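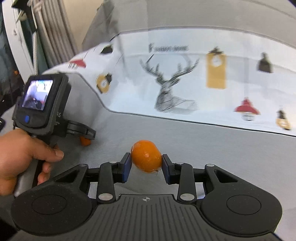
Small fruit, sweet things and one blue plate

I am Severyn Dovhaniuk, and on this page I keep pictures of food on small plates. Most of my gallery is bread and soup, but in October I wanted something with color. At the Hnatiuk shop near my street they sell small citrus by weight, and I came home with a paper bag of it, 466 grams for the evening. The rest of the sweets came from a drawer in our kitchen where everybody puts things and forgets them.

My friend Josphat Muli helped me to choose. He thinks that round food should always be together with round food. I do not have such rules, but I like how it looks on gray cloth, so we kept mostly to his idea.

If you want to try this at home, use a plate in one plain color. Light blue is very kind to orange and to red. A plate with a busy pattern takes the attention away, and small fruit becomes lost on it.

The picture at the top of the page
A little orange citrus, oval and glossy, over light gray fabric. I like the dimples in the skin, and the tiny pale mark of the stem. The peel of these small ones is thin, and in my family we eat it together with the fruit. My grandmother cut them in half and put them in black tea – I still do it when I have a cold.

The blue plate
Fresh orange near the middle, wrinkled red dates, and sweets in clear wrapping. The yellow-green balls I find the prettiest, especially the one at the top of the plate. The lamps and the deer heads on the white cloth behind are familiar to everybody who follows this gallery, and people write to me about them more often than about the food.
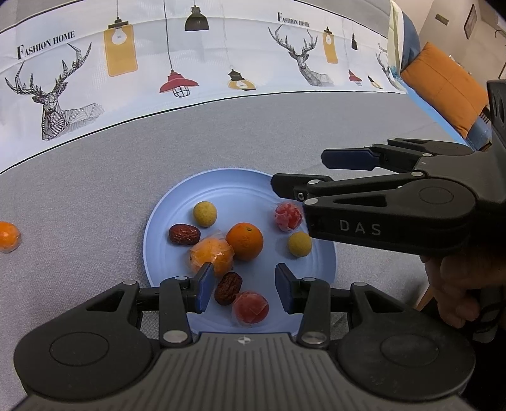 Notes about the food

Dates: keep them in a closed jar, away from the stove. If they become too hard, leave them in warm water for 11 minutes and dry them with a towel. I take the stone out before I give them to children.

Small citrus: wash them well if you eat the peel. In my refrigerator they stay good for a week, but the taste is better when they are not cold.

Sweets: leave the wrapping on until the moment of eating. Without it they become sticky and take the smell of the fruit.

The bread pictures from Ametti bakery are on the next page, and the soups are after them. This gallery now has 3322 visits, thank you for looking. If you know a good recipe with dates and orange, please write to me – I have many dates left.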